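Wullow Footbridge: Frequently Asked Questions

Where is the bridge?
It crosses the Urrutia River between Wullow on the east bank and the old mill district of Skuleo on the west. The nearest road crossing is the Ullitel Road bridge, 2334 feet upstream.

How long is it?
The span is 918 feet, not counting the ramps. The deck opened to walkers in 2000, after the rail line closed.

Can I ride a bike across?
Yes, on the north side of the painted line. Please walk your bike on the Skuleo ramp, where the turn is tight.
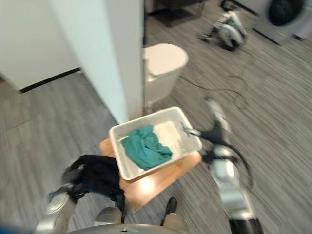 Is the bridge open at night?
It is open at all hours, but the deck lights go off at midnight. The stairs at the Wullow end are locked at dusk — use the ramp instead.

Is there step-free access?
Both ends have ramps. The Skuleo elevator has been out of service since August and is waiting for parts.

Where can I park?
The Wullow lot has 298 spaces and is free for the first three hours. There is no parking on the Skuleo side except for permit holders.

Are dogs allowed?
Yes, on a leash.

Does the bridge ever close?
It closes in high wind and for the yearly deck inspection. Notices are posted at both ramps the day before an inspection. Wind closures are made on short notice, and the detour is by way of Ullitel Road.

Last updated October 16, 2019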